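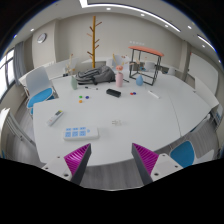 Zerkoldale is a two-hour drive from home, and I went up for the open day at the Nelten building because I am fitting out a shared workroom of my own and wanted to see how someone else had done it. The building is an old seed store on the edge of town. It was turned into rentable rooms a few years back and the public gets in once a year, so I took the day off and left early. The first room on the route was the one I had come for. It has a big white table in the middle, rounded at the outer edges and made in sections, with a thin dark seam where two of them meet, and it stands on grey wood-grain flooring. There was a fair bit lying on it when I was there: a power strip with light blue sockets, a plug adapter, some markers, a backpack on its side at the back between a pale green vase and a pink one.

I'll start with the table because it is what I spent the most time on. The guide said it was built by a joinery in Grinham, and that the sections come apart so it can go through an ordinary door. That was the answer to a problem I have had for months. My own doorway is narrow and every table I liked was too big for it. The seam is easy to see on a white top, but I could live with it. I would want to check that the two sections stay level over a few winters, and I asked about that. The answer was that the feet are adjustable and get looked at each December, when the building shuts for two weeks.

The rounded edges matter more than I expected. In a room where people walk around a table all day, square corners catch hips and bag straps. I have the bruises from my current one. A rounded table loses a little surface for laying out paper, though, and if you do a lot of cutting or drafting you may still want a straight side to work against.

Power was the other thing on my list. The strip on the table has its sockets in two rows of three with a small blue button beside them, a shape I prefer to the long single row. Bulky chargers still block their neighbours, but the whole thing takes up less room and you can reach all of it from one chair. What I don't like is a strip on the tabletop as a permanent arrangement. The guide told us the plan is to put floor boxes in, and that the quote came to $1,312 for that room alone. It has been put off for now. I wrote the number down because I had guessed much lower for mine.

White was the last question. I had been leaning towards a timber top, on the grounds that white shows every mark. It does, but it also makes small things easy to find. There were little round pieces on the table in green, orange, red and dark blue, and I could pick them out from the doorway. A black case lay between them and that stood out just as well. The only things that blended in were the white ones, such as the adapter. I lose adapters as it is, so mine would get a band of coloured tape.

Someone in our group asked about the vases. They were bought at the Zerkoldale market, according to the guide, and they move from room to room. The pink one is a plain cylinder with a coral-pink piece at the top, rounded and a bit like a flower. It was a good thing to have in there. I had not put anything of the sort in my own budget, and I have now added a line for it.

From there the route went upstairs. The stairs are the original ones, steep, with a rope rail on one side. Visitors who can't manage them are taken around by the goods lift, but it was slow on the day and a queue had formed by late morning. If you need it, go early. The upper floor is let to Kartha, a small bindery, and they had laid out their paper stock for people to handle. I bought 4 notebooks with plain grey covers. They also do short runs to order, with a top limit of 1,000 copies, and they were frank that anything over a few hundred ties up the whole shop for a month.

The back rooms were less interesting. One is storage and the other is being painted, so we looked in from the hall. I did notice that the hall has hooks at two heights, with the lower row for bags. I'd like to copy that. At our place the bags end up on the table or under people's feet, and a row of hooks costs next to nothing.

Food was sandwiches and a tea urn in the yard. The sandwiches ran out before one o'clock. There is a bakery on the main street that stays open until three, a short walk past the grain silo, and their cheese scones were good.

Parking is the weak point. The lot beside the building holds very few cars and the street has a time limit on the north side. I parked at the oval and walked back, which was no hardship on a dry day. The signs from the highway only start at the second roundabout, so if you are coming from the Grinham side keep going past the first one even though it looks like the turn.

Entry was free, with a box for donations at the door. Allow an hour and a half if you want to see both floors, and longer if you have questions about the fit-out. The guides were patient with mine — I went back to the first room at the end with a tape measure and they let me get on with it.

I have since rung the joinery. They will quote from a sketch, but they want the width of the doorway, the height of the ceiling and a note of which wall the power comes in on. The drawing went off to them last night.

Posted June 8, 2023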